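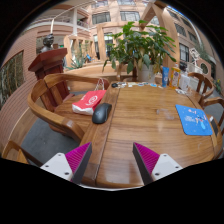 Minoru wrote to me that I should stop measuring my English by the number of mistakes. His message came at lunch, and I read it standing in the kitchen with a spoon in my hand. He says he lived abroad for 13 years and he still says "the" in the wrong places, and people sell him bread anyway. I answered with a smiling face and then I felt a little ashamed, so I wrote a longer answer after the dishes.

11 November 2019

The longer answer was this, more or less. I do not mind mistakes when I buy bread. I mind them when I translate, because then the mistake belongs to another person. The woman who wrote the stories about Saithong cannot read English and she trusts me. If I make her sound clumsy, she will never know it, and that is a heavy thought for me at night.

I finished page 70 this morning. It is the chapter where the grandmother goes down to the river market to sell her sewing machine, and she comes home with the machine still in the cart and two ducks. In the original the whole thing takes one sentence, very long, with many small pauses. I tried to keep it as one sentence and it became like a drawer with too many socks. Then I cut it into five sentences and it was clear and completely dead. Now it is three. I am not happy, but I left it and went on.

The word that gives me trouble this week is the one the grandmother uses when she is not angry but wants people to think she is. There is one word for it in her language. I have written "pretending to be cross," "putting on a face," and "with her market voice." The last one I invented, and I like it very much, and for this reason I do not trust it. Riku says that when I like a solution in the first minute I should put it away until the next day. I put it on a paper slip and the slip is inside the dictionary, at the letter M.

It rained from early until past noon. I walked to the post office between two showers with the proofs of the small book, the one for Venamness. They still want proofs on paper, with corrections in red, and I am glad of it. On paper I see that a line is ugly. On the computer all the lines look equally polite. The clerk weighed the envelope and asked me if it was documents. I said yes, documents, and walked home wondering if a story about ducks is a document.

In the afternoon I had the telephone call with Fodik that I was afraid of. It was not terrible. They want the full draft in May and I had understood March, so somewhere in our letters I misread, or they changed it and forgot to tell me. I did not ask which. I wrote MAY on the calendar with big letters. Then they asked if I could also do the subtitles for a short film, and I said I would think about it, which in my mother tongue means no. I am afraid that in English it means yes. I must write to them tomorrow and say it more plainly.

I also paid the yearly fee for Ultix, the dictionary program. It is expensive, and half of the time it gives me words from ships and from law. Today I searched for a simple word for the small wooden step in front of a house, where you leave your shoes, and it offered me "gangway." But last winter it gave me "dawdle" when I badly needed it, and I have been loyal since then.

Riku Ichikawa came at 5 with persimmons from his mother's tree. We ate two of them over the sink. One was ready and the other was not, and my tongue felt like wool for an hour. I read him the duck page aloud. It is a good test because he does not comment while I read, he only looks at the window, and when something is wrong he looks at me. He looked at me three times. Once it was for "thereupon." I defended "thereupon" for a long time, longer than it deserved, and after he left I took it out.

We spoke also about Minoru's message. Riku thinks Minoru Higuchi is right about life and wrong about books. He said that an accent in speech is a kind of address, people hear where you come from and are usually friendly about it, but a reader has no face to look at and only thinks the book is bad. I think this is true, but it made me gloomy and I ate too many crackers.

For supper I made rice with egg. I had planned soup, but the leeks were soft in the middle and did not smell good. I must remember: leeks, lamp oil, the blue thread, and to ask my sister for the name of the song our aunt used to sing while she was ironing. The grandmother in the book sings too, on page 52 or near it, and I gave her only "an old song." I would like to hear something in my head when I check that page, even if the reader will not hear it.

I tried to read a little in bed, an American novel that a neighbor gave me, where all the people say "I guess." I started to count them and then I stopped, it was spoiling the book. It is a useful little phrase. I could perhaps give it to the son-in-law, who never decides anything. He says in the original "it may be so" and in English this makes him sound like a priest. "I guess so," said the son-in-law, and looked at the ducks. Yes, that is much more him.

I got up again to write it down. The rain has started once more and the gutter on the north side is making its noise. I took the slip out of the dictionary while I was up, though it is not the next day yet. "With her market voice." I still like it. I put it back at M.

Tomorrow: the letter to Fodik, page 71, the blue thread.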